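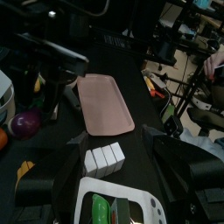

Sorting small household items before a move is best begun with the containers that will receive them. The Nallville residence is being prepared for transfer to the Brumora apartment, and the contents of the play corner were scheduled first, as they occupy the least space and cause the most delay. A shallow tray is recommended for each group of objects. The pale pink one with the rounded corners has a slightly raised rim, adequate for blocks provided they are laid flat. The four white blocks beside it are standing in a tight row, and in that position they would rise above any rim of this kind and could not be stacked under a second tray.

The remaining play pieces are assigned to a separate box. Round items roll, and they are to be wrapped in dish towels before packing. Up to 20 pieces may be placed in one box — more than this and the lid does not close.

Labels were purchased from Zilano in a roll of 248. Each label is to carry the name of the room and a short list of contents, written in pencil. Boxes sent to the Gulyás storage unit in June were marked in ink on the cardboard itself, and three of them had to be opened again to establish what they held. That practice has been discontinued.

The kitchen will be addressed after the play corner and the hall closet. Glassware is to remain on the shelves until the final week. The van is reserved for 6th July, and all boxes should be in the front hall by the evening before.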